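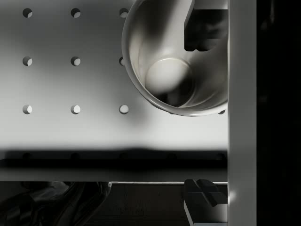

Chapter 2
Comparing Grippers Fairly

Two grippers can look much the same on paper and behave quite differently once they close on a cup. This chapter sets out how to compare them so that the results mean something. We begin in simulation, where every trial can start from the same position, and move to the bench in the second half.

The main case comes from a study run by Ye-seo Yoon and Tahsin Jayawardena at the Dutstead workshop. They tried two parallel grippers, the Balero and the Diro, on one arm with one controller. Each made 384 grasps in simulation. The cup, its starting place and the closing speed stayed the same throughout – only the gripper changed.

Keep three terms apart as you read. An attempt is any closing of the fingers. A grasp is an attempt that ends with the object held. A lift is a grasp that lasts until the object has risen 40 millimetres. Older reports often use "success" for all of these, and their figures can't be compared without going back to the logs.

Before you start, review the section on contact and friction in Chapter 1. You will also need the colour-coded trial sheet from the appendix. Exercise 1 uses it to record the wrist camera view at the moment the fingers close.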